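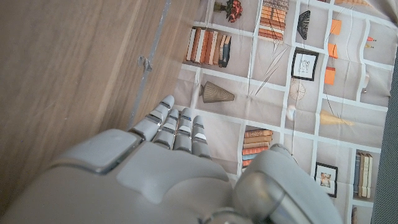
3.2 Table layout and items

All layouts were set out on one wooden table with a brown top and a clearly visible grain. Strips of tape on the tabletop mark the work area, and an item was scored only if it lay fully inside the tape. We did not cover the wood. An earlier round in July used a plain cloth, which bunched up under the heavier items and had to be straightened between layouts, so those records were left out of the analysis.

The Druswood set pairs one long item with one box. The pair used in this section is a black flashlight with a strap loop at one end and a small rectangular box in white and blue. Figure 2 gives one layout of the pair, with the box farther back and the flashlight in front of it.

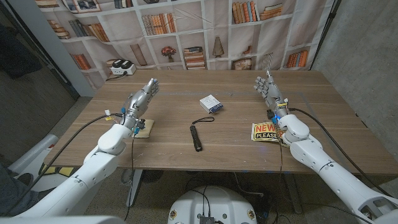 Position was recorded for the body of each item. For the flashlight this meant the line from the wide end to the strap end, and the angle of that line to the front edge of the table. The strap was recorded separately. It is soft and takes a new shape each time the flashlight is put down, and in the first coding pass it caused most of the disagreement between coders. Kalliopi Bakalis proposed a simple rule that we kept for the rest of the work: a strap counts as touching the box only if no tabletop can be seen between them. A strap that curves close to the box, as in Figure 3, is coded as near.

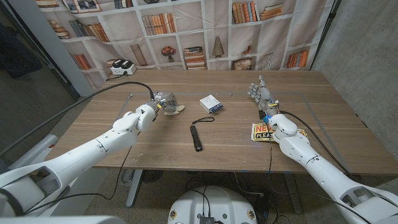

Each layout was given a code for order (which item is closer to the front edge), spacing and strap position. Two coders worked through all 124 layouts without seeing each other's sheets. Cases they did not agree on were logged in Jira and settled by a third reader. Layouts with the flashlight within 3 degrees of 90 were treated as square to the front edge.

The box was coded by its centre and by the direction of its long side. Print on the box was ignored, as it could not be read in every view. The same rules were used for the Leite and Dudala sets, where the long item has no strap and that column was left blank.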